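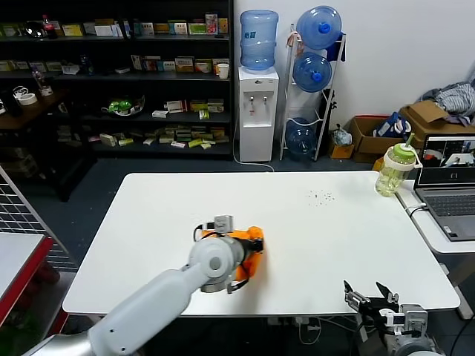

Left arm on Bellow, pressing the orange bit down on the table. Dark crumbs still to come.

Sun 29 April

1/ Spent most of today giving Bellow its service. Bellow is our two-armed tabletop cell at Prusport and its job at the moment is wiping up mess, so it gets pretty grubby itself. A few people asked how we look after it, so have a thread!

2/ Start with the wrist cameras. There's a little grey one sitting on top of the gripper and its black cable loops down the side. That loop matters more than you'd think. Too tight and it tugs when the wrist rolls right over, too slack and it catches on the table edge. I roll the wrist slowly end to end and watch the cable the whole way round.

3/ I re-did the loop on the left arm because the picture kept dropping out on long reaches. Gave it 4 cm more slack and a fresh tie. 12 full rolls, no dropouts. Very pleased with that (I'd been blaming the software for a fortnight, sorry software).

4/ Then lenses. Dry lens cloth, power off, don't lean on the camera! If it gets nudged even a tiny bit the fingers end up in a different part of the picture and you've bought yourself an afternoon of recalibrating. Ask me how last September went.

5/ With the power back on I open the fingers all the way and look through the wrist camera. Both sides should mirror each other, silver links angling in and the round black knobs lined up in their pairs. If one side sits lower, check the link screws before you touch any settings.

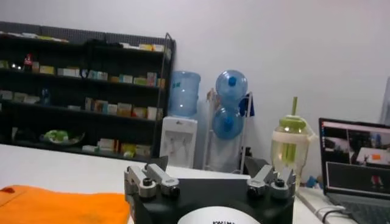

6/ Next is grip. Close on the cloth, lift, hold, put it down, open, and again. The routine is 100 picks and we got 97 today. The three misses were all a folded corner slipping out, so I've cleaned the finger faces and I'll run it again tomorrow.

7/ Someone asked about grease. The Putetti sheet says every 1,000 hours and we're nowhere near, so I left the joints alone. Crumbs and fresh grease are a horrible mix anyway – you end up with a sort of grinding paste.

8/ Do brush the linkages out though. Soft paintbrush, fingers open, brush away from the knobs. I got a surprising amount of grit out of the right one.

9/ Last job is the cables under the table. Mine are still in a heap by the front legs, I know, I know. Trunking is on order.

10/ Checklist is up on the Haque page if you want to pinch it. Step 6 needs rewording, will do it this week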